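**Notes on resets, November 2025**

The Trerkholm group has now finished the second round of its sorting study, and I set down the main result while the details are fresh. The question was a modest one: does a policy trained on two-handed demonstrations improve more from additional recordings, or from greater variety in how each recording begins?

In April we had collected about 3,000 demonstrations on the Flerkel bench. Most began from a handful of starting layouts, as this made the operators' work quicker. The trained policy performed well on those layouts and poorly on any other. Small jars placed near a bin wall were a particular difficulty – the fingers would close on the rim and the attempt would stall.
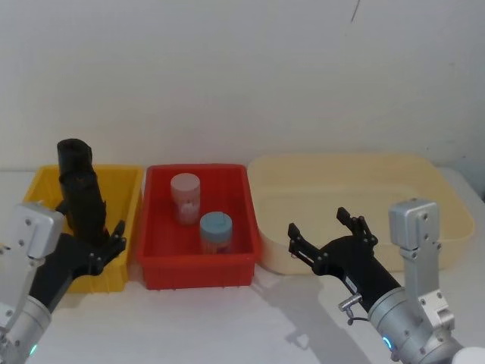
For the second round we kept the same training code and the same number of demonstrations, and changed only the reset procedure. Operators drew a starting layout from a list of 65 before each recording and set out the jars and bins accordingly. Resets took longer, and the collection ran well past the date we had agreed with Trultura.

Each policy was then given 50 trials on layouts absent from both sets. The policy from the first round completed 19 of them. The policy from the second completed 37. Most of the remaining failures occurred when an object had to pass from one hand to the other, and I do not believe the reset procedure will cure these.

Two cautions apply. The same operators took part in both rounds and may have become more skilled. We have also tested only one architecture, the Hwang variant, with its default settings. A repeat with new operators is planned, and the list of layouts will be released with the report.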